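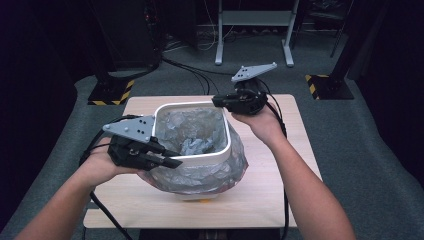
Helpers wanted - first aid and home safety visits, Prarnberg district

Posted 13 Jul 2022

We need people. Summer round of home visits starts soon and we are short, mostly on the river side and up past the old mill road. If you have a free afternoon every other week please read on and then write to us.

Who we are: Zatham Neighbor Aid, going since 1977. Small office, two rooms over the pharmacy. We do first aid classes, blood drive sign-ups, and the visits, where a pair of helpers calls on older people living alone, checks the basics and leaves a kit. Last round reached roughly 400 homes. This time the list is longer.

What you'd do

- go out in pairs, never alone
- go through the home safety sheet with the person (smoke alarm, loose rugs, medicine in date, emergency numbers by the phone)
- check blood pressure if you've done the short course
- write it up the same day. Please. The May sheets came back three weeks late and half were unreadable
- pack kits at the office when it's your turn

We want 20 new helpers. Age 16 and up, under 18 needs a signed form from a parent. No medical background needed, we train you. You should be ok with stairs and ok with dogs, or tell us and we'll put you on a different street. Second languages very welcome. A driver's license helps, esp. for the Dorero farms where the bus doesn't go.

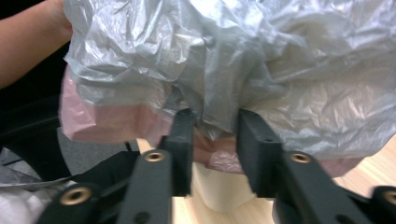
Training is two evenings in the hall at Rajput Street School, second one is practical so wear something you can kneel in. CPR, bleeding, burns, falls, how to talk to somebody who doesn't want you in the kitchen. You get a card at the end, good for two years. If your card from another group is still valid bring it and you can skip the first evening but not the second.

Unpaid, sorry. Bus fare and gas are covered, keep reciepts. Lunch on packing days. Vest and bag on loan, must come back.

School students: hours count toward your service requirement, we sign the form. Bring it with you, we don't keep blanks.

How to apply: short note to Mahsa Yazdani, visits coordinator. Name, age, phone, which part of town, which afternoons you can do. A couple of lines on why is fine, no resume. Drop it at the office or hand it in at the pharmacy counter marked VISITS. There are 52 streets on the list so say if you have a favorite, we'll try but can't promise.

Everyone gets a call back, might take a week. If you applied in spring and didnt hear, please send it again, some of the notes went missing when we moved desks.

Office open afternoons 2 to 6. Ring the lower bell, the upper one is the dentist.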